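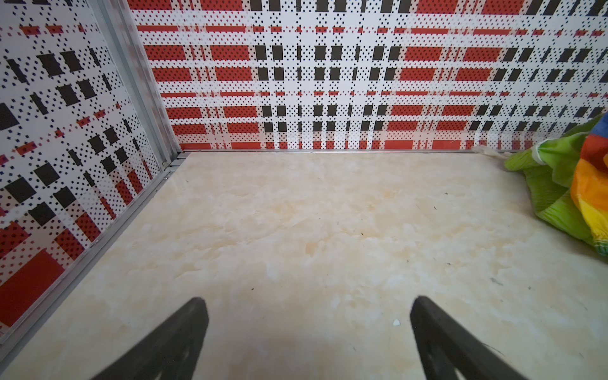 I've been mopping with the Palomino for two months now, which feels like long enough to have an opinion, and my opinion is mostly a happy one (mostly!).

Some background. I grew up in a string mop house. Bucket, wringer, gray water, the whole deal. When we moved to Plurnbridge we inherited a lot of shiny pale floor, and pale shiny floor shows everything. Every paw print, every dribble of coffee, and worst of all the streaks you make yourself while trying to clean up the dribble of coffee. I tried one of those spray mops first and hated it. The trigger quit in November and I didn't fix it.

The Palomino is a flat mop with a two-chamber bucket. You push the head down one slot to rinse it and down the other to squeeze it out, and your hands stay dry the whole time. It cost me 60 dollars with 2 pads. I winced a little, but my old bucket had a crack in it anyway.

What I love: the head is skinny and it swivels all the way flat, so I can get under the couch and that awful low shelf by the back door without moving a thing. The pads wring out really well, almost too well on the first few tries, when I was pushing down like I was churning butter. Ease up and you get a nice damp pad that dries fast and leaves hardly any streaks. I do the hall and the kitchen on one fill and then change the water for the rest.

What I don't love: the handle comes in three pieces and the middle joint works itself loose. I tighten it every time I use it. Also the drain plug on the bucket is tiny, so emptying it takes forever, and if you've been cleaning up dog hair you'll be picking it out of there with a toothpick. I tip mine over the laundry sink now and skip the plug.

My neighbor Solveig Bakke has the fancier one from Plindness with the foot pedal, and she let me borrow it for an afternoon. It's sturdier, no question. It's also heavy as anything once it's full, and I have stairs.

One more thing about soap. The booklet says to use a capful and I'd go with half that. The times I used the full amount the floor felt tacky under my socks and I had to go over it again with plain water. Extra pads are easy to find, and I've been washing mine warm with no softener. The blue stitching on one is starting to fray at the corner but it still sticks to the head fine.

Four stars from me. Fix the handle and I'd give it the fifth.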